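Technician, Robot Cell Maintenance (fixed term) – Skokden, Messina site
Ref. 213. Reports to: Ginevra Ferri 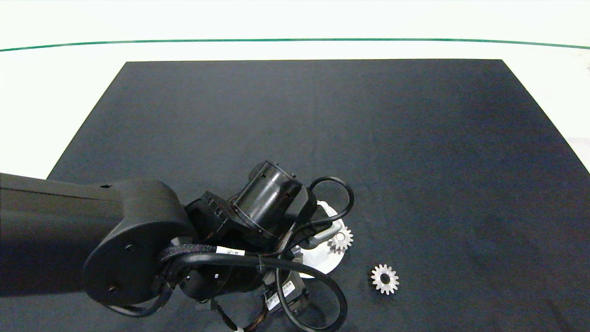 Ginevra Ferri would like applicants to know that most of the hours go on cables, and that anyone hoping to write motion code all day should look at the Briden posts instead. The software side is handled there. The post advertised on this page covers the hardware of one bench cell and the records that go with it.

The cell
One arm with a gripper, working over a matted table. The task is handling small silver-coloured gears, placed singly. The cell runs in sessions of 40 minutes with a check between sessions. Spares are held on site for the wrist actuator, the gripper fingers and all cable sets. Other parts are ordered through Zudura, normal lead time 14 working days.

Duties
– Inspect cable loops at the wrist and gripper before each session. Loops must clear the fingers through the full wrist rotation.
– Check bracket bolts against the torque sheet. Mark and log any bolt that has moved.
– Replace actuators and gripper fingers as required. Record the barcode label of the part removed and the part fitted.
– Re-zero the joints after any replacement and run the nine-point position test. The cell is not released until all nine points pass.
– Keep the mat flat and free of swarf and grease. Worn mats are replaced, and the table height is measured again afterwards.
– Renew sleeve labels when the print can no longer be read.
– Write the fault report on the same shift. Short reports are fine – blank fields are not.

Required
Two years' bench work on small electromechanical equipment. Crimping and soldering to a standard that can be inspected. Able to read a wiring diagram and correct it when the cell does not match. Use of a torque driver, multimeter and feeler gauges. Written English good enough for a shift log.

Useful
Experience with serial bus actuators. Some Italian. Basic command line use, for reading joint temperatures and error counts.

Terms
37.5 hours a week, early or late shift by agreement. Fixed term to the end of November, with extension possible if the second cell is approved. Tools and protective clothing are supplied. There is no on-call duty.

Selection
Short interview, then a practical test at the bench: re-route a wrist cable set, refit the gripper and complete the position test. Allow two hours. The test is marked on the result and on the log entry.

To apply
Send a CV and one fault report you have written, with customer details removed, to the Skokden site office in Messina, quoting the reference. Closing date: June 8, 2026. Applications without a fault report will be returned.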